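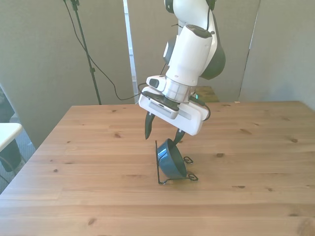 Does putting an arm on a packing bench mean fewer people on the bench?

At our place the headcount stayed the same, but the jobs moved around and a couple of us got pickier work than we signed up for.

palletjackpat
That's my answer for anybody who landed here from a search. Long version! I'm on housewares at Rundcombe, the Toledo building, and the arm came on in September. I used to rack and wrap the same stuff all shift long. Now I spend half of it fixing what the arm wasn't sure about, and the other half teaching it where things go.

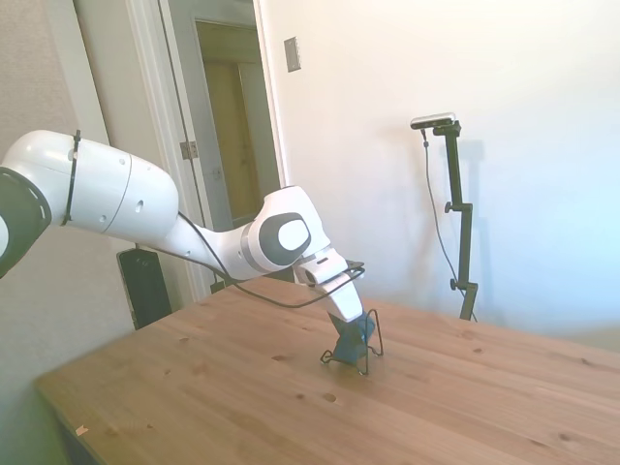 My wrists feel great, I'll say that much. What I miss is talking. You used to have somebody across from you, and now you have somebody two benches over with their back turned.

nightshift_dee
Glad about your wrists, but "headcount stayed the same" is carrying a lot there. We had 65 on days and they quit filling open spots. Same number on paper if you leave out the temps — and they do leave out the temps.

palletjackpat
OK, fair. I was only talking about my own bench. I don't see the temp numbers.

crateandbarely
Different company here, we run the Pronda software on ours. Target was 800 pieces a shift by hand and they bumped it to nearly 3000 for the line once the arms were in. Guess who makes up the gap when one stops for a fault? I'd take the old job back tomorrow. 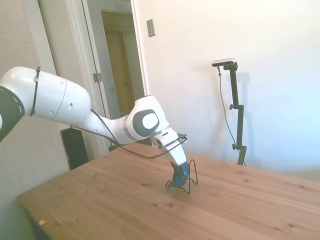
Rundcombe Housewares Bench Team — Toledo

palletjackpat
(Yes, I put the team name on my posts now, the lead asked us to.) We don't have a number like that and I'd be mad too. Ours gets 10 minutes of slack an hour for resets, which we fought for.

vonar_refugee
I left Vonar over this exact thing, so I'm biased. Dee's right that you have to watch the open spots. But I also trained on the arm before I left and that training got me my current job, with better pay, so I can't say it was all bad.

nightshift_dee
Good for you, really. They trained four people on my shift and the rest of us got a handout. Pat, did everyone on your bench get trained or just whoever was standing closest?

palletjackpat
Everyone who asked. Which I know isn't the same as everyone. I'll bring it up at the next shift meeting and post what they say.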